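Emley group puts out shared rules for two-arm robot work

A working group based in Emley has published its first set of rules for teams that teach pairs of robot arms to handle small objects on a table. The text is 16 pages long and was made public in June. It is free to copy, and any lab or company may use it without asking for permission.

The group began its work after several teams found that they could not compare their results. Two labs would report on the same task, but one counted a dropped object as a failure and the other let the robot try again. The new rules try to settle such questions before the first trial is run.

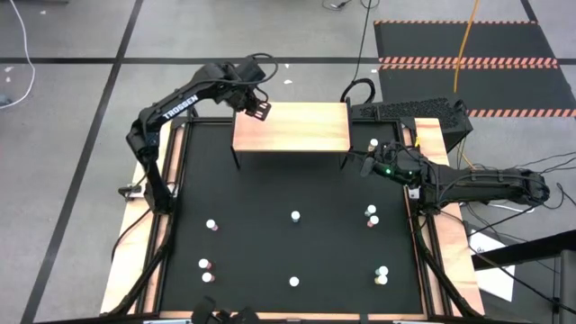
The longest chapter deals with the layout of the table. Each team must write down where every object stands before a trial begins, and must keep this record together with the result. If there is a raised platform in the work area, its place must be marked also, as it limits how both arms can move. With small white-topped cylinders spread over a black surface and an arm coming in from each side, a shift of a few centimeters can change which arm should reach first. The rules therefore ask teams to agree on a starting layout and to say clearly how far an object may be moved from it.

A second chapter is about safety for people. Floor tape should show where a visitor must stop, and cables should not cross a walking path. The person who runs the trial must be able to reach the stop button without leaning over the table. When two arms share one surface, both must stop together - the draft version allowed one arm to finish its motion, and this was removed after the comments came in.

The comments were many. Girkia, a firm that makes control software, collected them on an open page for the group and received 1,471 in total. Most of them were short and concerned single words. The meaning of "success" alone was rewritten four times. In the final text, a trial is a success only if the object is where the task says it should be and both grippers are open and clear of it.

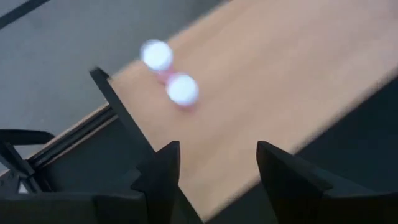

Rey wrote on the comment page that the rules are fair for a large lab but heavy for a small one. In this view, a team with one table and a few students cannot run 600 trials for each task, and it would be better to let small teams publish fewer trials if they report all of them, the bad ones included. The group has accepted part of this. Small teams may now report a lower number, but they must say so in the first line of their results.

There is also a chapter on cameras. A camera at the wrist and a fixed camera must be started at the same moment, and a recording with only one of them may be used for training but not for scoring. Blurred pictures should be kept. The group says that teams who delete them make their data look cleaner than the work really is.
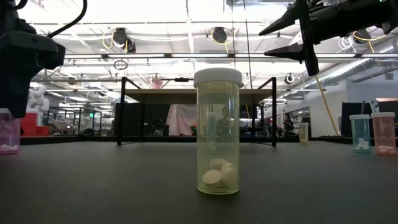 Pill bottles with tablets on a table with two robot arms.

The last chapter concerns objects that look like medical goods. Bottles used in trials should be entered in the object list with their color, cap type and contents, and they should be stored apart from any real medicine in the building. Clear or tinted plastic needs its own line in the list, as reflections may confuse the vision system. A team that changes one bottle for another in the middle of a series has to start a new series.

Bomus, which offers training courses for machine operators, plans to use the safety chapter in its teaching from the autumn. The course will take 2 days and will end with a practical part at the table.

The rules are not binding. Teams who follow them may write this in their reports, but there is no mark or certificate for the moment. The comment page stays open, and the group will look at new remarks before it prepares the next version.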